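Bench notes, tie rack

Small black rack on the table again, the tabletop kind. Red only today, leave the rest in the Bajwa box. Want to settle how ties get hung before the Stovar display order goes out, 200 racks and somebody will ask for a sheet on how to dress them.

Things to try: over the rod direct, or with a strap loop, or on a small hanger.
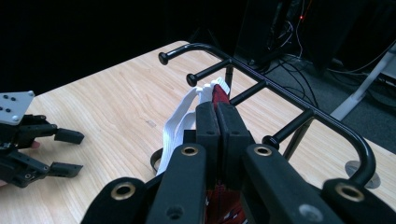
Fabric slides if you let go too soon, so keep hold till the fold is sitting right. Pinch near the top, not the middle. Middle pinch makes a lump and then you're smoothing for ever. Knobs on the rod ends are good, keep those in the spec. Gheorghița Ilie wants them smaller – I don't, ask her again in March.

Strap: fold it flat first. Twisted strap = twisted tie, everytime.

To do – steam the reds, find the lint roler, order 40 more hangers (Tistau, item 446).
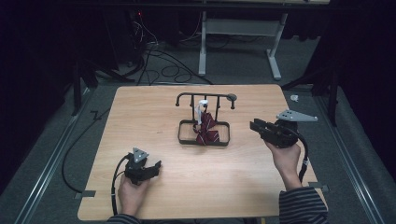

Zaststead, Jan 21, 2023

White hanger with the dark red looks best to me, stripes show up nice against it. Folds bunch up though. Tail goes down into the base and I'd like it clear of that – shorter drape or a taller post, check which is cheaper. Taller post probaly means a new box size too. Ask Stovar.

Write up the hanging steps, one page max.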